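Getting ready to host a peace talk evening at home

I run a little mock diplomacy club out of my dining room, and every September somebody asks how I get the house ready for two delegations who are supposed to be mad at each other.

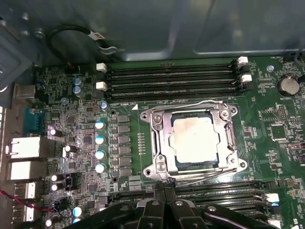 A processor in its socket, memory slots above it empty.

Start with the table. Mine is a plain one from Bodby, and I turn it so the long sides face each other and no country gets stuck by the radiator. Our two sides are Flirkis and Priedītis, who have been fighting over the same river valley for 18 months of club time, and they will complain about a draft – believe me!

Little flags tip over constantly. Push the sticks into half a potato, flat side down, and wrap it in a napkin. For name cards, fold heavy paper twice and run a spoon handle along the crease (my friend Helju Vanags taught me that one and I've never gone back to tape).

Water marks on the wood? I rub mine with a dab of plain mayonnaise, leave it overnight and wipe it off in the morning. Test a hidden spot first, please.

For coffee I fill two thermoses before anyone arrives, one per delegation, so there's no line in the kitchen while the ministers are drafting. Talks go for 35 minutes, then a break, then the joint statement. I print it on the thick cream paper and blot the signatures with a coffee filter, folded once. Ink smears like crazy otherwise.

Draft treaties get stored flat in a baking sheet with a lid. We have about 600 pages from the old Flusorus border round and they still fit, just barely, under the guest bed.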